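Filed under: Methods | Equipment and Costs

4.2 Budgeting the wrist kit

Paper handling was priced first, desk work being the cheapest station to outfit at Flalletdale. One set means two marker wristbands plus a module under each wrist. Skostis quoted 3287 for the full order, spares included. Trurkdale came in lower but no spare bands, so dropped in August.

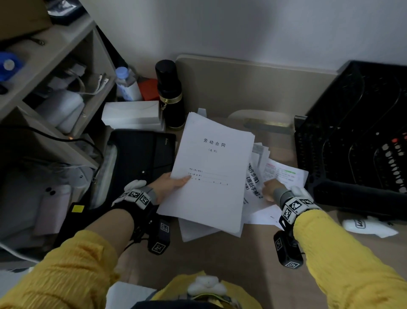
Figure 2. Sorting printed sheets at the desk, left hand on the stack. Marker bands on both wrists.

Bands wear faster than modules, so we budget them as consumables. Plan is 100 spare bands for the year, reorder when the box gets low. Modules are kept as fixed equiptment. Cables sit in a separate line, almost 2000 once the other stations are added, and that line is the one most likely to slip.

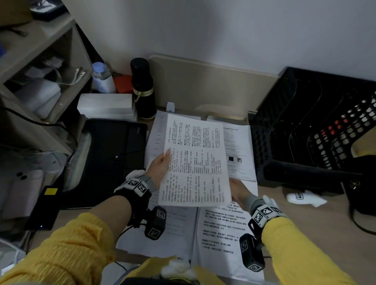
Single sheets need more recording time per task than stacks do, which pushes storage up. Nel drives priced seperately, see Section 5. No arm purchase until the desk recordings are checked.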